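Do You Need a Breakfast Station? Toast Tips Without the Shopping

Every December the kitchen blogs tell us to build a "breakfast station," and every December somebody sells a tray to go with it. I have my doubts. A toaster, a dish and a clear patch of counter will do it. The tips below cost nothing, and I have left out the ones I tried and didn't think much of.

1. Question the tray

The Horard breakfast tray looks nice in the store. In my kitchen it caught crumbs underneath as well as on top, so I was wiping two surfaces. I gave it 15 mornings and then used it under a houseplant.

2. One slice doesn't need a special setting

I keep reading that a single slice must go in a particular slot. Maybe on some models. Check your manual, and if it says nothing, use whichever slot you like and watch the color the first time. The numbers on the dial are close to meaningless from one toaster to the next anyway.

3. Keep the dish near the toaster, and keep it shallow

A wide, shallow dish is easier to get toast in and out of than a deep one, and you can see the crumbs. Don't stack toast in it if you like it crisp. The fancy slotted racks do work, I'll give them that, but they take up a drawer.
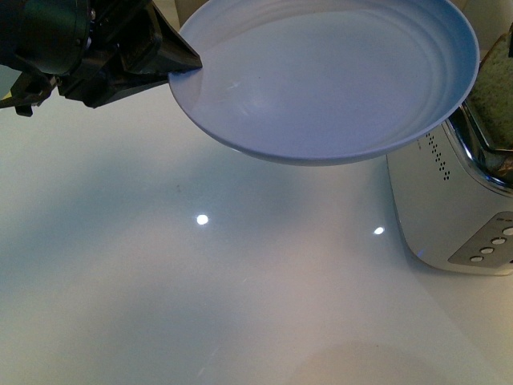
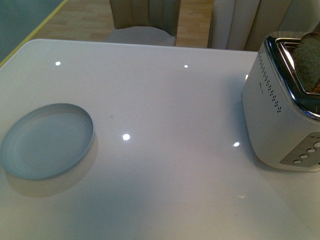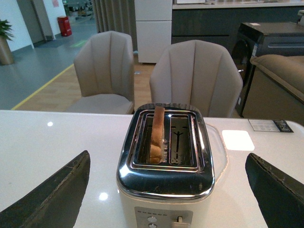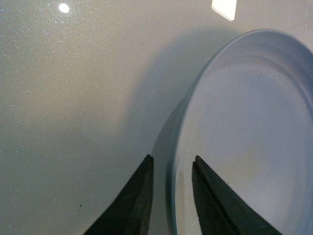
4. Be suspicious of shiny white counters

They look clean in the showroom and they look clean at home, which is the trouble. Glare hides a smear very well. Bend down and look across the surface from the side before you decide you're done. Warm water, a drop of dish soap and a soft cloth are enough for most of them. I bought the Menlow gloss spray and could see no difference between the half I sprayed and the half I didn't.

5. Empty the crumb tray, but don't shake the toaster

Unplug it, let it cool completely, slide the tray out over the sink. If yours has no tray, follow the maker's directions. Turning the thing over and banging it is popular advice and I don't trust it. Never go in with a knife or a fork.

6. Polish last, if at all

Chrome shows fingerprints 2 minutes after you wipe it. A barely damp cloth on a cold, unplugged toaster, then a dry one. Skip the scouring pads. The vinegar people may be right about kettles, but I haven't seen what it adds here.

Rulside Kitchen Notes | Contact | Copyright Rulside | Back to top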